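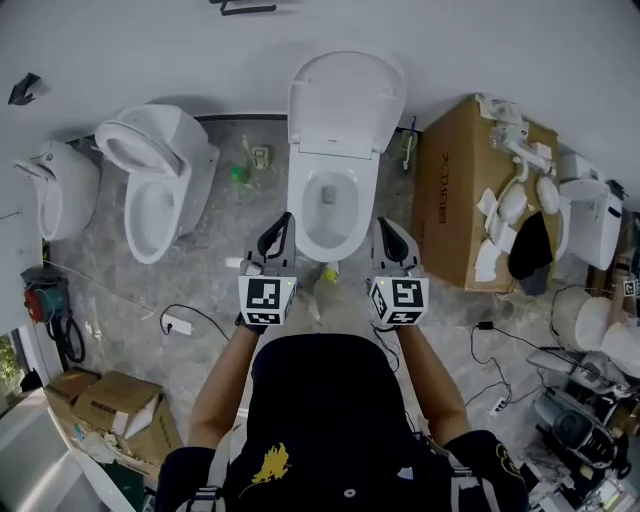 Llevaba yo años peleándome con la cal del baño y al final la solución estaba en la despensa, al lado de las lentejas. Os cuento lo que hago ahora, que en octubre me lo preguntasteis varias por correo y se me fue pasando.

Para el inodoro, vinagre de limpieza del barato. Echo medio litro por la noche, bajo la tapa y me voy a dormir. Por la mañana, escobilla con ganas y a tirar de la cadena. Si la marca del agua es vieja, repito 2 noches seguidas. ¡Y nunca, nunca lo mezcléis con lejía!

Ojo con el suelo si es de mármol: el vinagre se lo come. Yo lo friego con agua templada y un chorrito de jabón neutro, y lo seco con un trapo viejo de algodón (las camisetas de mi marido han acabado todas así).

Las juntas las froto con bicarbonato y un cepillo de dientes jubilado. Mi vecina Inese jura por la pasta de Rusteseck, pero a mí me dejó un olor a farmacia que no se iba ni con la ventana abierta.

Otro día os hablo de la mampara, que tiene lo suyo.

118 comentarios · 900 veces compartido

© Trucos de Casa · Contacto · Volver arriba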